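Storage cabinets in shared offices: frequently asked questions

Last updated 29 Sep 2019

These answers are for tenants of the Histen building and the Grenden annexe. They cover the low wooden cabinets, what may be kept in them and how to get a door put right. Desks and chairs have their own page.

Who gets a cabinet?

Every office let on a yearly agreement has at least one. Monthly tenants can ask at the front desk and will get one if there is one spare. We don't move cabinets between floors during the working day.

What size are they?

The standard cabinet is 800 mm wide and 900 mm high, with an inside shelf. A few offices in Grenden have an older model that is a little narrower. If you are buying boxes to fit, measure your own cabinet first.

What can I keep inside?

Paper, stationery, flat boxes, folders, samples, cables and small office equipment. Food must be in a sealed tin or jar. We don't allow paint, solvents, gas canisters or anything else marked as flammable, and this includes spray adhesive.

How should I load the shelf?

Put flat things on the shelf and heavy things on the base. A full box of printer paper belongs at the bottom. Keep everything behind the front edge of the shelf, or the door will catch on it and won't latch. Light wood doors, a latch and metal hinges are what you should expect to find, and one flat item to a shelf is quite enough if you need to get at it often.
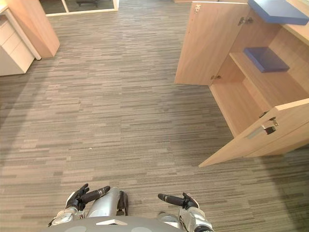 Can I put things on top?

Yes, if they are light and lie flat. Boards and large folders are fine. Please don't stack boxes on top, and don't stand on the cabinet to reach a window or a light fitting. Plants need a saucer underneath.

My door won't stay shut. What should I do?

Check first that nothing on the shelf is pushing against it. Then look at the latch, the small metal fitting near the free corner of the door. Dust and bits of tape collect there, and a dry cloth will usually clear it. If the door still swings open, report it using the form at the front desk and quote your office number.

The door has dropped and rubs at the bottom. Can I fix it myself?

You may tighten a loose screw on the hinge with a hand screwdriver. Don't use a power driver, as it strips the hole and the whole door then has to be replaced. Hold the door level while you turn the screw, or ask someone to hold it for you. If the mounting plate has come away from the side wall, leave the door alone and report it.

Can I fit a handle, a lock or hooks?

Ask first. We fitted Sarantis handles for several tenants in June and can do the same for you at cost. Please don't drill the doors yourself. Small screw holes in a door face are not treated as damage if they were there when you moved in, but make a note of them on your check-in sheet so there is no argument later. The concealed hinges sit on the inner side wall, and nothing should be fixed to the wood near them.

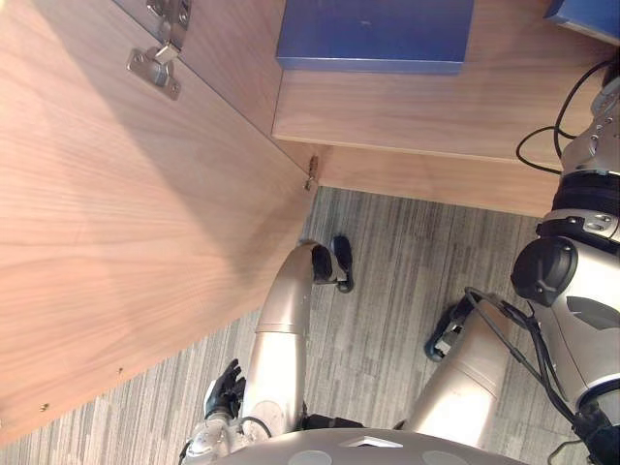 If you want a lock, we will need to hold a spare key. It is kept at the front desk in a sealed envelope with your office number on it, and you will be asked to sign for it if you borrow it.

How do I clean the wood?

Use a soft cloth, slightly damp, and go with the grain. Dry it straight after. Don't use bleach, cream cleaner or furniture polish. Marks from sticky tape come off with a little warm soapy water if you are patient.

What about the carpet in front of the cabinet?

The office carpets are vacuumed twice a week. The cleaners go up to the kickboard but won't move your things, so keep that strip clear if you want it done. The streaky grey pattern hides staples and paper clips very well. Pick them up when you drop them, please, as they jam the vacuum cleaner. Spills should be blotted and reported the same day.

Should I leave the doors open or closed at night?

Closed. An open door is easy to walk into in the dark, and the cleaners start before it is light in winter.

How much does a replacement cost?

A new door is £79 including fitting. A new shelf is cheaper, and we often have one in the store. Fair wear is never charged. Replacement parts come from Drimum and can take nearly three weeks to arrive.

What do I do with the cabinet when I leave?

Empty it, wipe the shelf and base, and leave the doors closed. Check the back of the shelf, where thin folders and trays get left behind most often. Anything we find is kept for a month and then recycled.

Who do I contact?

Use the form at the front desk, or ring extension 1561 between nine and four on working days.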